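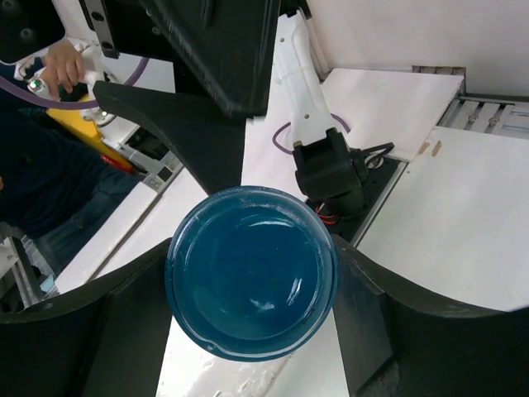
A wide, shallow blue bowl. Bowls are the most borrowed items at Bamiser.

FOR IMMEDIATE RELEASE

Skunier to Open Bamiser, a Lending Room for Bowls, Boxes and Everyday Household Things, in Umville This December

UMVILLE – Skunier, the household goods shop and repair workshop, will open Bamiser this December in the large front room of its Umville building. Bamiser is a lending room for the plain, useful things that fill kitchen shelves and hall closets: serving bowls, mixing bowls, platters, wooden boxes, trays, baskets, jars and crates. Anyone who lives in Umville can join, take home up to 6 items at a time and keep them for as long as a month.

We are very excited about this one! The idea grew out of a trial we ran over the spring and summer, when 138 households agreed to borrow from our shelves and tell us what they thought. Over the course of the trial they borrowed 2,913 times. We had expected people to come for the big party pieces, and some did, but what went out again and again was the ordinary stuff – a bowl wide enough for a salad for ten, a box with a lid, one more tray.

Bowls came first by a long way. Members used them for fruit, bread dough, popcorn, keys, knitting and at least one very large potato salad. A wide bowl is an awkward thing to own if you have a small kitchen, as it takes up a whole shelf and won't sit inside anything else. Borrowing one for the weekend and handing it back makes a lot of sense, and we heard from many members that they had cleared out a cabinet once they knew they could come and get a big bowl whenever they needed it.

Blue was the favorite color. We have no explanation to offer, and we have bought more blue bowls.

What members will find in the room

The Bamiser room has low open shelves along two sides, with bowls on the left as you come in and boxes and trays on the right. Everything is out where it can be picked up and handled. Members are welcome to bring a measuring tape, a cake, a stack of papers or whatever else they need to fit into or onto something, and try it before they borrow it. There is a long table by the window for exactly this.

Each item has a small card with its size, its weight and a note on how to clean it. The weight is there at the request of trial members who carry things home on foot or by bus. On the back of the card there is space to write down what the item was used for, and reading these has become a great pleasure for all of us at the shop. We hope members will keep filling them in, and we will add fresh cards as the old ones run out of room.

Wooden boxes are the second largest group on the shelves, and the one we have worked hardest to build up. We like a box with a bit of character: painted fronts, odd proportions, colored knobs, handles that somebody clearly chose with care. Trial members borrowed them to sort letters, to keep craft supplies together during a long project, and to hold all the small things that pile up on a counter during a move.
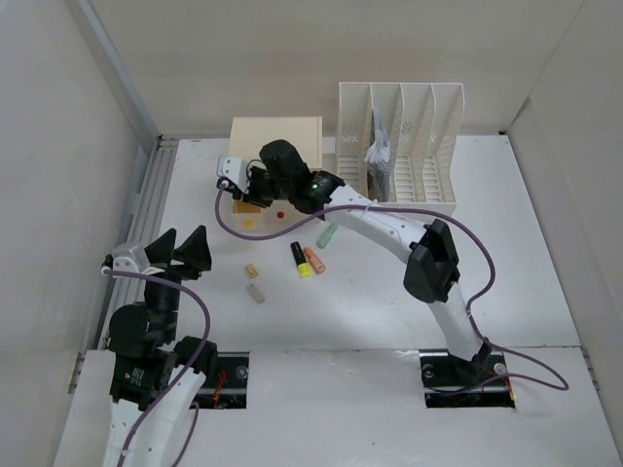
Several of the boxes on the shelves came to us through a partner shop in Guimarães, Portugal, which has been lending household goods to its neighbors for longer than we have been thinking about it. The Guimarães shop now has 3,394 items in its collection and has been generous with advice on everything from how deep to build the shelves to what to do about chipped rims. (Sand them if you can, retire them if you can't.) The two shops plan to trade a crate of items each year, so that things from Umville kitchens will turn up in Guimarães and the other way around.

Repairs will be handled in the Skunier workshop at the back of the building. Loose knobs, split corners and wobbly lids are all part of normal use, and members will not be charged for them. If something breaks beyond repair, we ask that the pieces be brought back anyway. Good knobs and hinges go into a drawer for the next box that needs one, and that drawer is already nearly full.

Clearing out before the opening

Through the weeks leading up to the opening, Skunier is also collecting household items from anyone in Umville who has more than they can use. We are most in need of:

Wide or deep bowls, in any color
Wooden boxes with or without lids
Trays with handles on both sides
Large jars with lids that fit
Nesting sets, even with one piece missing

Items should be clean and safe to use. Scratches, faded paint and mismatched knobs are fine. We can't take electrical goods, knives or furniture. Drop-off is at the side door from 9 a.m. until noon, and there is a bell if the door is closed. People who donate are welcome to look around the room while we are setting up, though it will be a bit of a jumble until the last shelves are in.

Joining

Membership at Bamiser will be free for the first season. New members need to show proof of an Umville address and fill out a one-page form at the counter. All of the households that took part in the trial will be carried over and do not need to sign up again. Items can be reserved a week ahead, and we recommend doing so for the largest bowls, which go quickly before holidays.

About Skunier

Skunier sells, mends and lends household goods from its shop and workshop in Umville. Bamiser is its first lending room.

Press contact: Skunier front desk, Umville. Members of the press are welcome to visit the Bamiser room before it opens, mornings preferred.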